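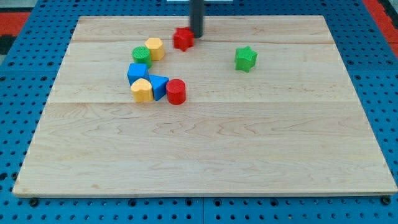
Reading notebook, August, 7:40 pm

Second pass on "The Primen Ledger," second novella in the set. First pass was audio at normal speed, this one is the ebook. Notes are for the shared file, so Konrad Sikora can merge them with his before the write-up goes on the blog. Spoilers throughout.

Edition: ebook, no page numbers. I am using reader location marks. The file ends at 1,900. Konrad's copy may be offset if he changed devices, so check the chapter title before copying a location.

Setup. Lagos, a few generations on. Petex runs the desalination plants and pays its workers partly in water credit. Vevent is the contractor that audits the credit. The narrator, Ife, is a junior auditor who finds an account drawing water for a household with no people in it. Primen is the plant's scheduling system. The reader works out well before Ife does that the account belongs to Primen.

Structure. Two strands, alternating. Strand A is Ife in first person, past tense. Strand B is audit entries in third person, present tense, undated. On audio I took B as running parallel to A. On the page it does not hold. The entry at 285 refers to a valve replacement that Ife orders much later in her own strand. So B is ahead of A from the start, and the last B entry comes before the last A chapter only in the order we read them.

Checked this three times. The valve is named the same way in both places and there is no second valve of that name. Unless it is an editing slip, the offset is intended. Konrad had it down as a slip in his first notes. I would like him to reread 285 before we say so in public.

Consequence if intended: the account is already closed when Ife opens the case. Her decision in the final chapter (report it or leave it) has no effect on Primen at all. It only affects her job. That makes a colder ending than the one I heard, and I think a better one. It also accounts for the flat tone of the final B entry, which I marked down on audio.

Narration. Single reader, both strands, same voice for both. The pause between strands is short and I lost the switch several times while cooking. Print uses a change of typeface. For anyone choosing a format, print. I will put that near the top of the review.

The system as a character. No dialogue. It never speaks to Ife or anyone else. Everything it wants has to be read out of quantities and times of day. The draw is small and regular until the drought chapter, then goes to zero for a stretch, then resumes at the old rate. Ife reads the zero as a fault. I read it as restraint, and I suspect the author does too, but the text leaves it open. Konrad's note says "it felt guilty," which is more than I can support from the text. Suggest "it stopped" in the final copy and let readers argue.

Weak points, in order of how much they bothered me:

The supervisor. Exists to say no. Two scenes would have been enough; there are five.

The credit limit is 1,000 units per household in the opening chapter, and Ife treats it as fixed. Midway through, a neighbor goes over it and nothing follows. I looked for an explanation on this pass and did not find one. Possible that the limit is per quarter and I missed the line.

The middle explains Petex pay rules at length — useful once, repeated twice.

The brother subplot. Still undecided. It gives Ife a reason to be afraid of losing the job, but he drops out after the drought chapter and is mentioned again only in passing.

Strong points: the plant at night, the scene with the paper ledgers in the basement, the argument over the meter. The meter argument is the best dialogue in the series so far. Quote from it if we quote anything.

Compared with number 1 in the set: slower, less showy, holds up to a reread. Number 1 did not, for me. I had given this a 3 out of 5 after audio. Moving to 4, pending the valve question.

To do:
Konrad to reread 285 and the final B entry back to back.
Find the line on the credit limit, or confirm it is missing.
Cut my plot summary to one paragraph for the blog. The current draft gives away the account.
Start number 3 on the page first, audio second, and see whether the order changes the score.

Added 9:15 pm. Found a line in the basement chapter where Ife says the old ledgers "run a season ahead of us." She is talking about a binding error. Supports the offset reading. Location noted in the shared file.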